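Checking the key map of a typing cell in simulation

By Abou Zeid
October

The typing cell presses keys on a small box keyboard with a display. Before a new layout goes to the arm, the key map is loaded and checked in the simulator. The procedure below applies to the Brivow cell model and to the Bivora map editor. It assumes that the arm has already been zeroed and that the table plane is set.

Do the check again whenever the keyboard model is swapped, the keycap texture is changed, or the letter order is shuffled.

Loading the model

Open the cell file and delete the old keyboard from the tree. Import the new one and parent it to the table, not to the arm base. If it is parented to the arm base, it will shift the next time the base is recalibrated.

Set the yaw of the keyboard body before you place any key points. A tilted placement is allowed. The map editor stores key positions in the keyboard's own coordinates, so a single rotation carries all of them along. Points entered in table coordinates have to be entered again after every move.

Run the physics for 149 steps with the arm parked. The body should come to rest on the table and stay there. If it creeps, raise the friction on the body and run the steps again.

Checking the letters

Open the close view over the keyboard and read the caps against the map. Do not assume a standard order. Start at the right end of a row and work left, one key at a time.
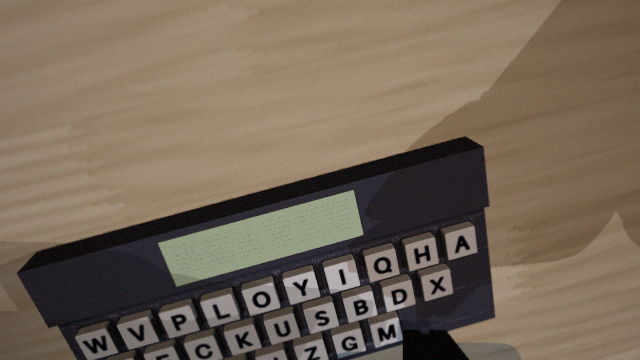
Close view with the keyboard at an angle. The row under the display, from the right: A, H, Q, I, Y, O, L, P, V, W.

For each row, compare the letter on the cap with the letter in the map. The second row starts with X, then D, B, S, U and K. The rows are offset from each other, so a map copied from a square grid will put the target between two caps. The usual sign is that the target for X lands under the gap between H and A and also drifts a little more with each row. The first part is correct for this keyboard; the drift is a row pitch error. Fix the pitch before touching single keys.

Keys that fall outside the close view must be checked too. Slide the view along the body and read the rest. Leave the keyboard where it is.

Shadow and cap color

Caps in shadow render grayer than the others. In the view above, A, H, X and D are dimmer than the keys farther left. If the letter reader uses one fixed threshold for the whole keyboard, it may skip such keys or report them with a low score. Switch to a local threshold in the Skurkus reader settings and repeat the read. Do not remove the shadow from the cell file. The reader has to cope with uneven light on the real table.

The display is not used in this check. Mask it out so that the reader does not look for letters there.

Test presses

1. Set the press depth to 2 mm and the approach height to 5 mm above the cap.
2. Press one key near each end of the top row, then one key in the row below.
3. Compare the logged letter with the commanded letter.
4. Repeat the set 3 times without resetting the arm.

A wrong letter on one key points to a bad entry in the map. A wrong letter on every key, always shifted the same way, points to the yaw or the origin. A missing letter usually means that the depth is too small or that the tip is touching the edge of the cap.

Save the map under the name of the keyboard model and lock it. Keep the previous map until the first run on the real cell has been logged.

Contact Bivora cell support | © Bivora | Back to top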